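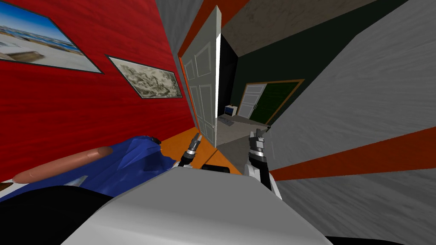
The Lekstead Gripper Comparison is a simulated test series for two-armed mobile robots, used to judge how different end effectors and head cameras perform in household rooms. It was developed at Flellbridge and runs entirely in rendered interiors. Each run places a robot with a gripper on both arms in a furnished home and gives it a short list of pick-up and carrying tasks. Rooms are joined by doorways, as with the white paneled door standing open between an orange floor and the gray floor of the room beyond, and wall colors differ sharply from one room to the next. Views from the robot may be strongly tilted, and its own gray body can take up much of the lower part of the image.

Background
The series grew out of an earlier bench test called Carrier, which used a single fixed arm and a flat table. Carrier gave repeatable results for grip force but said little about reach, doorways or self-blocking — cases where the robot's body or arms hide the target from its camera. Work on the replacement began in January, and the current version of the rules is dated September 29, 2025.

Method
A full comparison consists of 80 runs per gripper, divided between 41 runs within one room and the rest across a doorway. Both arms carry the same model of gripper. The controller settings are locked before the first run and may not be changed between rooms. A run ends when the object is set down at the goal, when it is dropped, or when the time limit passes.

Grippers tested
Two designs have been compared in full. The first is a two-finger parallel gripper with rigid metal fingers. The second, Skodell, uses padded fingers and a slower closing speed. Skodell dropped fewer soft items, but its wider housing touched the door trim more often. In 33 of its runs the wrist had to be turned before the arm could pass through.

Limitations
Cloth and other soft objects are simplified in the simulation, and slip at the fingertips is modeled with a single friction value. Results are not directly comparable with those from Carrier.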